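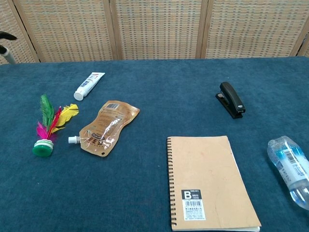 Blue felt tabletop, woven divider behind it.

Plikine: a recipe and tasting notes dataset

README, last touched 7/25/23

Hi! I'm Delwyn Cartwright and I keep this thing going. Plikine started as a notebook of soups. I wanted to know why my lentil soup tasted flat on some nights and wonderful on others, so I began writing down what went in, when it went in, and what I thought at the table. Then my friend Alun Eynon started sending me his notes (he braises everything, including lettuce) and the notebook turned into a spreadsheet, and the spreadsheet turned into this.

What's in it

There are 3327 tasting notes in the main file, notes.csv. Each one belongs to a single dish cooked on a single evening, so if I made the same bean stew four times in October you'll find four rows for it, and they won't agree with each other. I like that they don't agree. Please don't average them away before you've read a few!

The columns you'll care about most:

dish: whatever the cook called it. Alun's "brown one" is a beef and onion braise.
salt_when: early, middle, late, or table. "Table" means it was only salted by the person eating.
acid: lemon, vinegar, tomato, yogurt, wine, other, none. If two went in, the bigger one is listed and the other is in the remarks.
fat: the cooking fat only. A knob of butter stirred in at the end goes in remarks.
score: 1 to 8. I started with 8 as the top and never got around to changing it.
remarks: free text, spelling untouched, sometimes grumpy.

There's also pantry.csv, with the 72 ingredients we use often enough to give a fixed name. We say scallion, never green onion. We say cilantro for the leaf and coriander for the seed. Kosher salt and table salt are separate entries and you really do want to keep them separate, as a teaspoon of one is a lot saltier than a teaspoon of the other.

How the notes get written

Cook, eat, write it down before doing the dishes. I've tried doing it the next morning and my notes turn into "good" and "pretty good." The form takes a couple of minutes. I used a paper version for a long while and typed it up on Sundays, which is why the early rows have rounder scores and shorter remarks. The rows after the switch to the phone form have a "p" in the source column.

Things that are wrong with it

We're home cooks with our own habits. I reach for lemon when I'm tired and Alun reaches for cider vinegar no matter what, so if you find that vinegar goes beautifully with beef, you may just be finding Alun. There's hardly any baking. Fish is thin too (my kitchen has no fan, enough said). Spicy dishes score lower in my rows than in his, and I don't think they were worse dishes.

Quantities are messy. "A glug" appears in the oil column a lot. I measured my own glug once and got a little over a tablespoon, but I haven't dared ask for anyone else's.

Also, the scores drift. I was a much easier grader in the beginning. If you're comparing across the whole file, look at the score against the cook's other scores from the same month and you'll get something more sensible.

Tools

The cleanup script is called grolel. Run it from the top folder and it'll fix ingredient names, flag missing scores and write a fresh copy into the clean folder. It won't touch your original. It does choke on accented letters in the dish column, so "purée" will come out looking odd. I know about it and I'm working on it, slowly.

What I'd love people to do with it

Cook from it! Sort by score, pick something with a long remark, and make it. The cabbage with browned butter and late vinegar is a good place to start, and so is the plain rice with yogurt and way too much black pepper. If you want to chart things, the salt_when column is the fun one.

Sharing

Use it however you like, and mention Plikine if you publish something. Corrections are welcome, and new notes are even more welcome, as long as you use the same columns and leave your bad dinners in. Still to do: the accent bug, a column for leftovers (does chili score higher the second day? I want numbers), and typing up the last of Alun's paper forms, several of which have gravy on them.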